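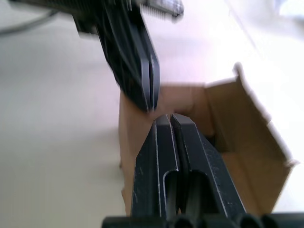
The Last Bus to Closdale

Missed it. Of course she missed it. Tail lights going round the bend by the chip shop and her standing there with one shoe half off, bag split, the oranges gone into the gutter.

Twenty to eleven. Rudbridge bus station, rain coming in sideways.

The man in the ticket window was pulling down his blind. She banged on it. He lifted one slat.

"Closdale," she said.

"Gone."

"I know it's gone, I watched it go. Is there another?"

"Six in the morning. The 36." And down went the slat.

Six in the morning was no good. By six in the morning her father would have signed. He'd be up at five like always, tea, toast, the pen from the drawer, and then the man from Lengyel would come with his folder and that would be that. House, yard, the two fields going down to the river. All of it for a number he'd said over the phone as if it was the price of a coat.

She'd tried ringing. He took it off the hook at nine. Had done since her mother was alive, becuase her mother's sister used to ring at ten and talk till midnight, and the sister was dead too now and still the phone came off at nine.

So. Walk it? Eleven miles, most of it with no path. She'd done it once at sixteen, for a bet, in July. Not in this.

She counted what she had. Two hundred and twelve pounds, the rent really, in an envelope inside her coat. There was one taxi on the rank with its light off and the driver asleep, mouth open. She knocked. He jumped so hard he hit the horn.

"Closdale?" he said. "At this time? Road's under water at the bridge."

"Then go round."

"Round's thirty miles."

"I'll pay thirty miles."

He looked at her. Looked at the orange in her hand, she hadn't known she was still holding it. Started the engine.

They went round. Up over the top, past the quarry, past the old Koltetti works with all its windows out, nothing on the road but a fox and later on a wheelie bin lying on its side. He didn't talk. She was glad. She was practising. Dad, listen. Dad, don't shout. Dad, I'll come back, I'll do the fields, I'll do it properly this time – and every time she got to that bit she stopped, and began again from listen.

Did she mean it? She'd said it before. She'd said it at the funeral, and gone back to her flat on the Sunday with a tin of somebody's flapjacks on her knee.

Gone midnight when they came down the hill. The river was right up, you could hear it over the engine. And the kitchen light was on.

He never had the light on. Not at that hour.

She gave the driver money, too much, didn't wait for the change. Ran. The gate stuck the way it always stuck and she climbed it, tore her tights, went up to the knee in the wet by the trough. The back door wasn't locked.

Her father was at the table in his coat. Boots on. The papers in front of him and the pen on top of them, cap still on. Two cups out.

"Road's shut," he said. "I was going to come and fetch you. Got as far as the bridge and had to turn back."

She couldn't get her breath. Water running out of her sleeves on to the lino.

"Fetch me what for?"

He pushed the other chair out with his foot.

"I can't read the small print," he said. "Sit down. Take your coat off first, you're dripping on it."

She put the orange on the table and sat.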